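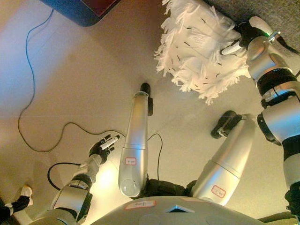
Perguntas frequentes – carimbos e tintas Pelness

Que papel devo usar?
Cartolina lisa de 300 g/m². Nos papéis mais finos a tinta Flernow pode passar para o verso.

Quanto tempo demora a secar?
Duas horas em papel mate. Em papel vegetal, deixe de um dia para o outro.

Como limpo os carimbos de silicone?
Com água morna e sabão neutro. Não use álcool – o silicone fica baço e perde aderência ao bloco.

Quantas cores tem a gama Flernow?
56, todas à venda avulso. As recargas chegam em novembro.

Posso vender os cartões que faço?
Sim, se forem feitos à mão. Para tiragens impressas, escreva-nos primeiro.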